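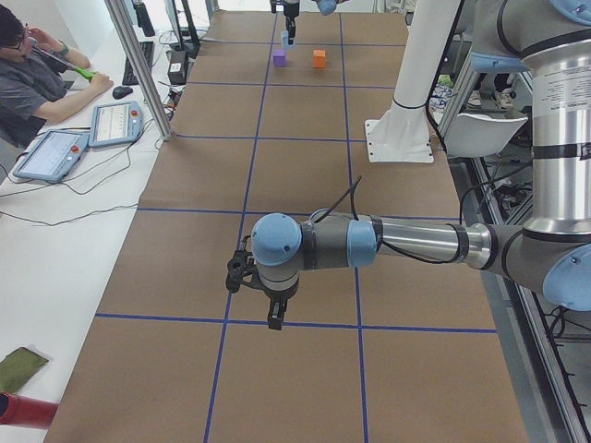
Rents at the Fundach market hall should stay where they are until spring, Elfriede Wegener told the Bevberg town council in October, because most stallholders have only just signed new leases. The council voted to raise them anyway. A small stall will cost 60 a month more, starting in January.

The hall has 40 stalls, and several have stood vacant since the bakery moved to Langat Street. Vinh Vương asked for a discount for first-year tenants. That request goes to the next meeting, which starts at 7 p.m.
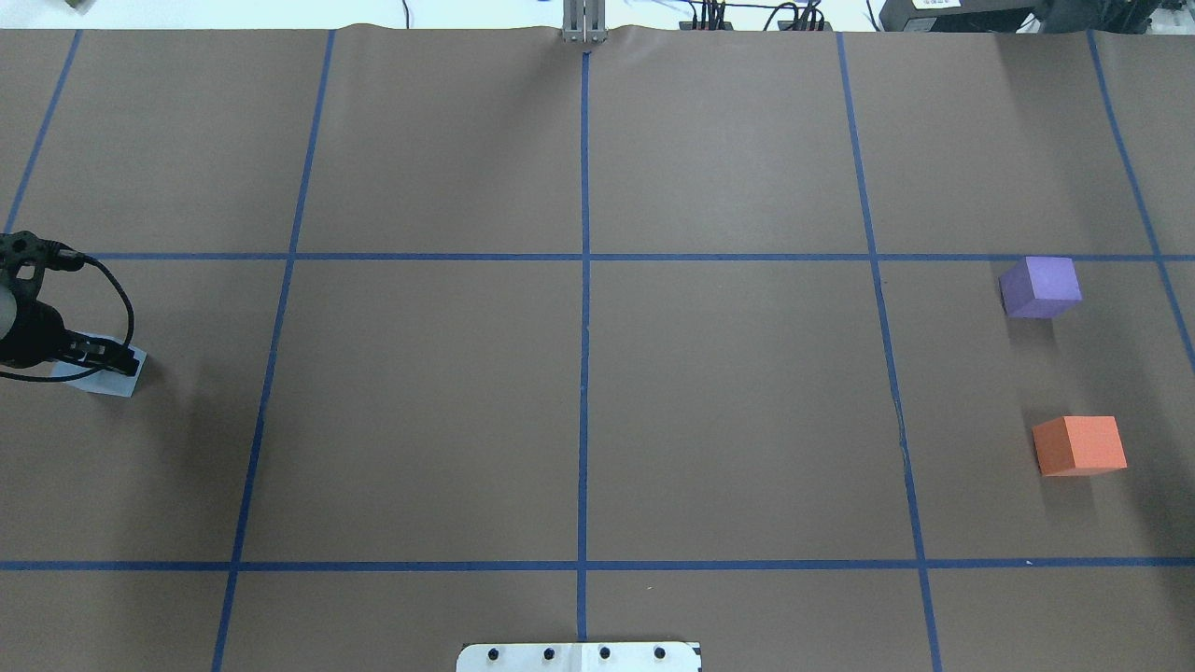
Blue tape on brown paper, marking out a grid.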